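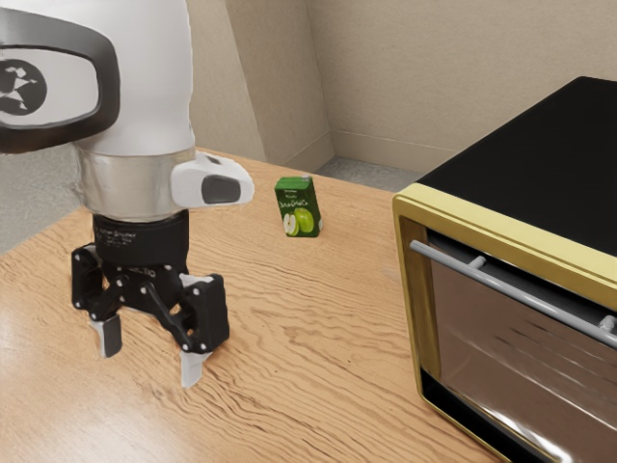
The Case for Fewer Screens at the Helm

The builders who showed new models in November have mostly settled the question of what a dashboard should look like. It should be black glass from one side to the other. On the Loremer stand there was a cruiser with two large displays and four physical controls: wheel, throttle, ignition and a covered switch for the horn. Anchor light, bilge pump, trim tabs, wipers and windlass were all on the glass, one or two menus down.

My view is that this is a poor way to arrange a small boat, and that buyers should start saying so before the alternative disappears from the catalogues.

The usual defence is weight and wiring. A digital switching system replaces a thick loom with a power cable and a data cable, and a module near each group of loads does the switching. The saving is real. On a boat of 36 feet I have seen the old loom come out in one piece, and two people were needed to get it up the companionway. Fault reporting is better too, as a module can tell the owner that the port navigation light is drawing no current. I have no quarrel with any of that.

None of it requires a touchscreen. A module does not care whether the command came from a finger on glass or from a sealed rocker switch wired to an input. Tomar already sells a keypad with eight buttons that sits on the same data cable as its displays and sends the same messages. It has raised legends and can be worked in gloves. It is also an option at extra cost, and on most of the boats I looked at the option had not been taken up.

The trouble with glass begins when the boat moves. In a short chop the hand needs something to brace against, and a flat panel gives it nothing. Spray registers as touches on some displays, and the cure offered is a lock mode, which then has to be unlocked before the wipers can be turned on. Polarised sunglasses will darken some screens at certain angles. At night the lowest brightness setting is often still too bright, and the control for brightness is itself on the screen.

Then there is failure. Sarla Lodhi, who surveys motor boats out of Rulton, showed me her notes on a boat whose main display had gone blank on passage. The pump module was sound and so was the battery. The manual override was a row of blade fuses under the aft berth, behind a panel held by eight screws. The owner had never been shown it. A float switch would have run the pump in any case, but he could not check that it had, and he could not put his lights on without lifting the mattress.

The Pedus handbook I was given at the show runs to 185 pages and deals with manual override on one of them. It is clear enough once found.

I would ask for a modest rule. Anything needed to keep water out, to be seen, to be heard or to stop the boat drifting should have a physical control within reach of the helm, and the control should still work with every display dead. That covers the bilge pumps, navigation lights, horn, wipers and windlass. Stereo, cabin lights, underwater lights and the fridge can live on the glass for all I care.

The cost is small. A decent sealed switch panel with a direct feed to the modules adds some 70 pounds in parts to a new boat, plus the labour of cutting the hole. Builders say it spoils the line of the dash. It does interrupt it, and I think a buyer paying for a new cruiser can live with that.

There is a fair objection that older switch panels fail as well. They corrode, their lamps go out and their legends rub off. But they tend to fail one circuit at a time, and a person with a test lamp and a short length of wire can usually get the circuit going again - which is more than can be said for a display that will not start.

Anyone ordering this winter should ask the dealer to switch the displays off at the breaker and then turn on the navigation lights. If that takes a screwdriver, I would ask for the keypad and a hard-wired backup to be written into the order before paying the deposit.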